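Re: [tradedcombe-reuse] Soft toys and snacks for the September swap

> Could whoever is doing the sorting say what has been settled
> about bags? Last time we had soft toys in with packets of food
> and half of it went back to Rosen unsorted. Is the limit still
> 12 items to a bag, and do balls count as soft toys?
>
> Also, is Pavlović still taking the fabric?

The limit is now 11 items, or 800 g, whichever comes first. The thin bags from Jekent split at the handles above that weight. Balls go with the soft toys if they have no valve. Anything with a valve goes in the sports crate.

Pavlović still takes fabric, but only pieces large enough to cut a 20 cm square from. Smaller pieces go in with the toys as stuffing.

Food is to be kept at the opposite end of the table from the plush items and in its own clear bag, so that the contents can be checked without opening it. Biscuits on a plate are for the sorters and are not stock.
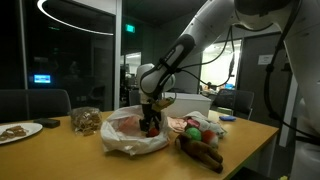
SORTING TABLE - SOFT GOODS

The white bag is opaque enough that its contents have to be judged from the opening, and the pinkish-red item in it could be fabric or a toy. Please put a paper label on each white bag before it leaves the table. "T" for toys, "F" for fabric, nothing else.

Long-legged animals such as the brown reindeer (or moose, I have put "deer/moose" on the list) should be packed last, lying on top with the legs folded in. Packed first, they take up almost a third of the bag and the round toys will not settle beside them. The green ball and the red-and-white round plush can go in at the bottom.

Rigid white boxes are for small parts only - markers, erasers, loose clothes for dolls. Lids on before stacking.

Still open: whether Rosen wants the bags tied or folded over. I would fold them, as a knot has to be cut and the bag is then lost. Replies to the list, please, not to me.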